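The second arm is finally on the bench! It took up most of my evenings since January, and Embla Hedlund (who lent me the good soldering iron) has been asking when she gets it back. Soon – I still have 14 connectors to redo.

I've been calling the build Gruletti, and the grip is what I'm fussing over now. Big blocks it handled fine last week. Small shiny stuff is another matter, so this week it's all keys, rings and odds and ends, over and over, 17 tries a night before I go to bed.

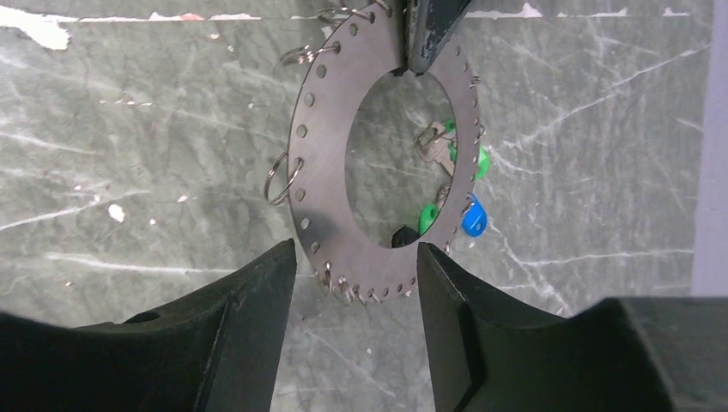 Black fingers, gray surface, small metal rings.

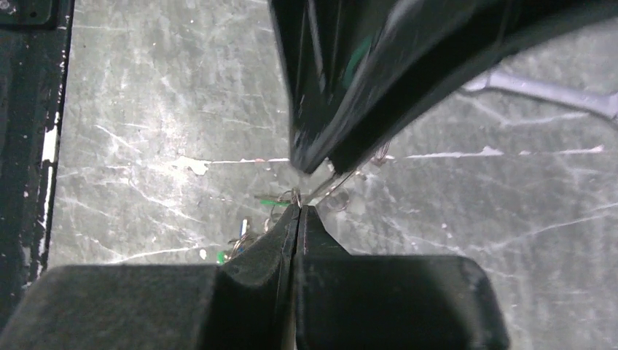 Ebbe Fagerlund wrote back overnight that I'm closing the fingers way too fast, and that his own arm dropped everything thinner than a coin until he cut the closing speed in half and glued strips of bike tube to the tips. I've got an old tube in the garage, so that's the weekend sorted. I also want to move the cable clip at the wrist, it keeps snagging when the arm swings left – and then Embla really can have her iron back.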